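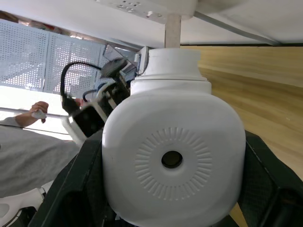

Harvey Sutherland would not let the word "demo" be used in the room. A demo, he told the students in October, is something that has to work once. What he wanted from them was a log.

The log is now 1150 rows long. Each row is one attempt at a two-handed task, with a start time, an end time, an operator's initials and a code for what went wrong. Students in the two-arm manipulation course at Vellholm fill it in by hand at the end of every attempt, and the grade depends more on the log than on the success rate.

The course runs for one term and ends in a bench trial. Teams of 5 share one pair of arms and take turns at the controls. The task list is short and dull on purpose: pick a part up with one hand, pass it to the other, hold one piece still while the second hand works on it, put both down. Most of the parts are household items. Machined test pieces would be easier to grip, and Sutherland considers that a reason to leave them in the cupboard.

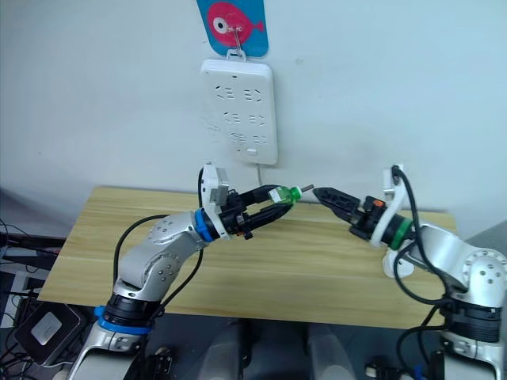
Passing a part between hands sounds like one step. In the team's notes it is four: approach, contact, transfer of load, release. Most of the failures sit in the third. Both grippers have hold of the part, both are being told to go to a position, and the positions disagree by a millimeter or two. Something has to give. Either a finger slips, or the part turns, or the arm that is pushing harder drags the other one along until a torque limit trips and the attempt ends.

Revathi Bangera wrote the first fix, which was to soften the receiving arm as soon as its fingers registered contact. The stiffness gain dropped to a fraction of its normal value, the giving arm opened, and the gain came back up. It cut the torque faults. It also let the receiving arm sag under its own weight during the soft period, so that a part taken cleanly at one height ended up lower than the planner believed it to be. The next move then began from the wrong place.

The second fix kept the arm stiff in the vertical direction and soft in the other two. That version is still in use. The change took an afternoon to write and most of a month to trust, as the team ran it in blocks of 200 attempts and refused to edit anything inside a block.

"People want to fix it at attempt nine," Bangera said. "Then you have nine attempts of one thing and some number of another, and you can't use either."

Operators drive the arms through a program called Rekon, which was written by an earlier class and has been patched by each one after it. Rekon records joint angles, gripper opening and camera streams on a common clock. The clock was the weak point this year. Jinlong Qin found that the wrist cameras lagged the joint data, and that the lag grew over a long session and reset on restart. A policy trained on those recordings learned to close its fingers late. Qin's remedy was a timestamp check that stops recording when the drift passes a set limit. It was unpopular for the first week — sessions ended in the middle of good runs — and was left in.
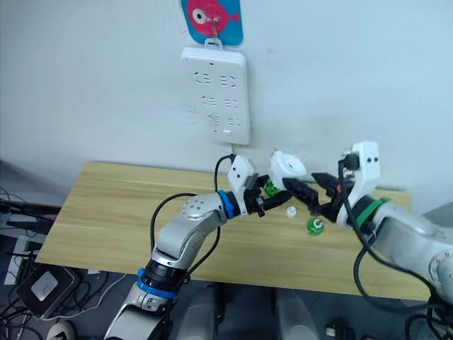
Two-arm practice at the wall bench, Vellholm.

Grip is the other long section in the log. Smooth plastic caps are harder than they look, because the fingers meet them on a curve and the contact patch is small. Shih-chieh Siu spent part of the term on approach angle alone. Her result, which fills two pages and one plot, is that a small tilt of the wrist matters more than extra closing force. More force on a round part mainly squeezes it out faster.

Casimiro Collado handled training. He split the recordings by operator before he split them any other way, and the models trained on one person's data did better than the models trained on everybody's, up to a point. Operators approach from different sides and pause in different places. Mixed together, the pauses became hesitations that the model copied faithfully. Collado now trims them, and keeps the untrimmed files on a separate drive.

The bench trial scores each team on a fixed set of attempts, with no restarts and no spoken help. A written failure analysis is due afterward. Sutherland reads the analyses first and looks at the scores second.

Next term's group will inherit the arms, the log and Rekon in its present state, along with a list of 4 known bugs. Siu has asked that the fault codes be left unchanged so the old rows can still be compared with the new ones.

Filed under: Robotics / Student Projects
Dec 13, 2022
Share this article
5 comments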